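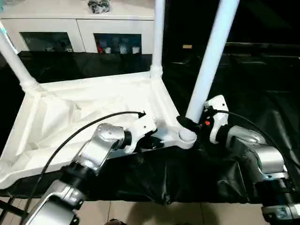
Dos brazos, dos pinzas y un armazón de plástico blanco sobre una lámina negra: así se fabrica un ejemplo.

Escuela de muebles para manos mecánicas

A media mañana, en el taller de Ostel, se habla poco. Iman Hajji mueve los brazos con la vista clavada en el mueble de patas blancas y, cada vez que una pinza se cierra, la posición de todas las articulaciones queda guardada junto a lo que ven las cámaras. Eso es un episodio. El equipo quiere reunir 4000 antes de entrenar el modelo definitivo, y lo cuenta con unas ganas que se contagian enseguida.

Un mueble ligero, con las patas hacia arriba, parece poca cosa para tanta máquina. Pero pruebe usted a sujetarlo con dos dedos rígidos, sin tacto, sin saber cuánto pesa ni por dónde va a ceder. Una pinza tiene que aguantar mientras la otra trabaja, y ese reparto - tan natural para cualquiera que haya montado un mueble en su casa - es justo lo que el sistema debe aprender de las demostraciones.

"Al principio descartaba todo lo que me salía torcido", recuerda Hajji. "Ahora esas tomas son mis favoritas". Un agarre corregido a medio camino enseña a recuperarse, y en las primeras pruebas el modelo se quedaba bloqueado en cuanto una pata se le desviaba un poco.

Cada episodio dura unos 40 segundos. En una buena jornada salen 112 válidos, y entre uno y otro se gira el mueble, se cambia el punto de partida o se elige otra esquina. ¡La variedad es oro! Si todas las tomas empezaran igual, el robot memorizaría un gesto y se perdería al primer cambio.
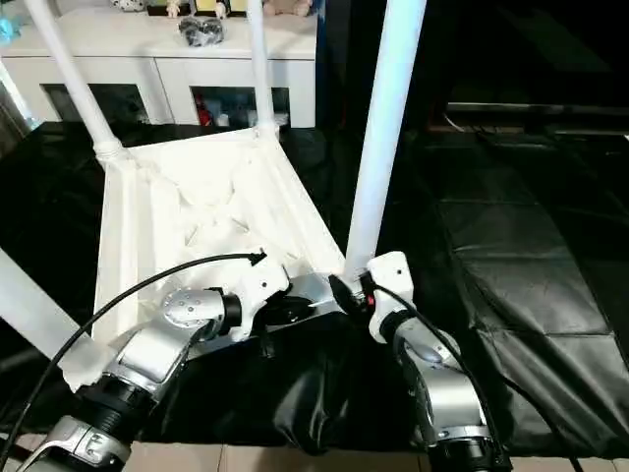
De la toma al modelo

Por la tarde el material pasa a manos de Normand Landry, que revisa cada grabación y marca el instante en que empieza y acaba cada agarre. Es un oficio minucioso y él lo defiende con pasión: un corte mal puesto confunde más que una toma perdida. Las dudosas las ve dos veces, la segunda a cámara lenta, y discute con Hajji las que no consigue clasificar.

El próximo reto llegará en septiembre, con 30 muebles distintos y un segundo puesto de grabación en Dorham. Landry ya ha pedido que se empiece por los más feos.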